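About us

Pretby began with a spare bed, an old ironing board and a belief that looking after clothes and linen is a skill like any other, and that anyone can pick it up with a bit of patience and good company. We are a small household skills school in Curnville, and we would love to show you round!

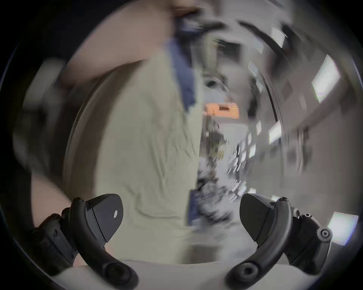 Grey-green T-shirt, by what looks like a table edge.

Most people come to us for the folding course, which runs over three mornings and starts again every February. We have taught 362 learners so far (a good many of them sent along by their mothers), and they all begin with small, plain cloths, working from the corners before they go anywhere near a sleeve.
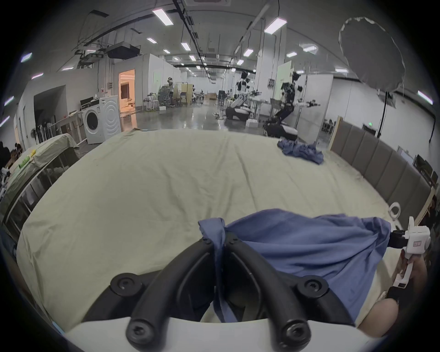

Debora Ferri
Founder and folding tutor

I learned to fold in my aunt's guest house, where the beds had to be done before breakfast, and I still think a bed is the best folding table there is. You can spread everything out, walk along it, and leave the next piece waiting at the far end.

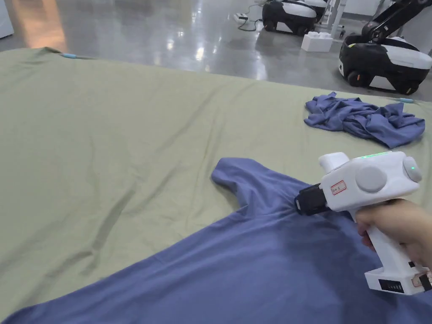
T-shirts take up the whole of our second morning, and people are often surprised by how much there is to say about them. We like to lay one out on a sheet, as with the blue-purple one, and smooth the body before bothering with the short sleeves. Yutong Dai teaches this part and is wonderfully calm with beginners, even the ones who would much sooner roll everything up and be done with it.
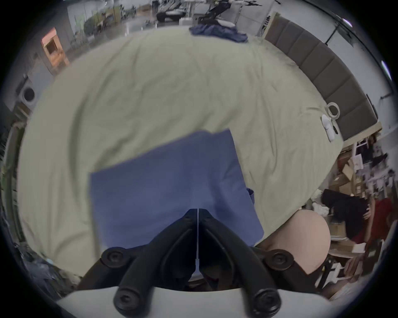
Do I need to bring my own clothes?
Please bring 2 tops you wear often, washed and dried. We have plenty of cloths and sheets for everything else.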